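My Lurkum article has been contradicted by six other articles. Do I fix mine or theirs?
Posted in Wikis, Parody and Humour Writing by Kyu-ri Yeo, Feb 6, 2018

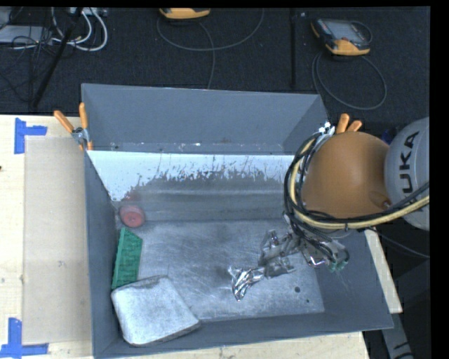 Some background, for which I apologize

I write for Lurkum, which for the uninitiated is a joke encyclopedia with a straight face and a deletion log longer than most novels. Last winter I wrote an entry on Min, a goose who becomes mayor of Flomonberg by acclamation when the other candidate goes home for supper. It was a short entry. It had a beginning, a scandal (Melgate, in which Min is found to have expensed a pond) and a dignified resignation. I was quite proud of the resignation.

Then other people got to it, as is their right. I came back from two weeks with my parents and found that Min is now also a swan, a tugboat and the ghost of a tugboat, depending on which page you land on. Melgate has its own article, in which the pond is a parking garage. Someone has written that Flomonberg was destroyed by a cheese before Min was born, and someone else has given her a 60 year term in office there anyway. The two pages link to each other quite cheerfully.

I know it's a humour wiki and that complaining about the facts makes me sound like a man writing to the paper about a crossword. But the joke was that it was all told very soberly and held together, and now it reads like a rummage sale. The site rules say only "be funny and don't be a jerk," and I can't work out whether mass-editing everybody else back to my goose breaks the second part.

So, do I edit the other pages, rewrite mine to fit, or leave the whole thing alone and take up curling? Also, is there a tidy way to mark a set of articles as belonging together? I've seen boxes at the bottom of some pages but can't find how they're made.

Answers

crumpetlogic
Marked as helpful by the poster

You're not a jerk for asking, which puts you ahead of most of the talk pages I've read this week.

I've been an editor on a couple of these sites, and the usual custom is that nobody owns a character but people do respect a series. At the moment you have one article and a lot of things that mention it. Anyone wandering by sees a goose with no fence around her. If you want the sober version to survive, write it as a set, with Min, Flomonberg and Melgate as a bare minimum, and make them agree with each other. People are far less likely to drop a tugboat into the middle of something that clearly has a plan.

For the boxes, those are navigation templates. Open a page that has one, click edit, and scroll to the bottom. You'll see a name between double curly brackets. Search for that name with Template: in front of it and you've got the source. Copy that into a new template page under your own name for it, swap the links for yours, save, and put the new name at the bottom of each article in the set. Preview before you save. A missing bracket in a template will break every page that uses it at once, and I say this as the person who once turned all of a site's category of haunted vegetables into one very long line of blue text.

On the existing pages: leave a note on each talk page before touching anything. Something like "I'm putting together a Flomonberg series, would you mind if I moved the tugboat material to its own article?" Give it 10 days. Half of these authors will have forgotten they wrote it, and one will be delighted anybody read it and write you 500 words on tugboats. Budget for that.

The cheese is a separate problem. You could make it a local legend that the town council refuses to discuss. That keeps the other writer's joke and costs you a sentence.

If somebody says no, put "(goose)" in your title and "(tugboat)" in theirs and set up a disambiguation page. Frankly a disambiguation page for the many Mins of Flomonberg might be funnier than anything either of you has going, and you should write it as drily as you can.

BrackenTom

just revert them all, thats what the history tab is for

Odile in the Annex

Please don't do what the person above me said. Reverting a pile of other people's work in one evening is how you meet the admins, and they are not as funny in private messages.

I'll argue for the other side a little. I had a series about a travelling opera company staffed by moose and was very strict about it for a year. I corrected antler measurements. It was tidy and I was the only one still reading it. When I finally let go, somebody gave the lead tenor a rival (an elk, very jealous, terrible Verdi) and those are the pages people still link to. I didn't enjoy it at the time.

So I'd keep the one good article as it is, protect the resignation with your life, and pick off whatever you like from the rest. I'd take the parking garage. A goose expensing a parking garage is a better scandal than a pond, sorry. She could have had a reason for the pond.

Kyu-ri Yeo, replying

Thanks, both. Talk page notes are up and the template works on the second try, the first having eaten my sandbox. The tugboat author has already answered, at length, with a diagram.

I am thinking about the parking garage. I don't want to talk about it yet.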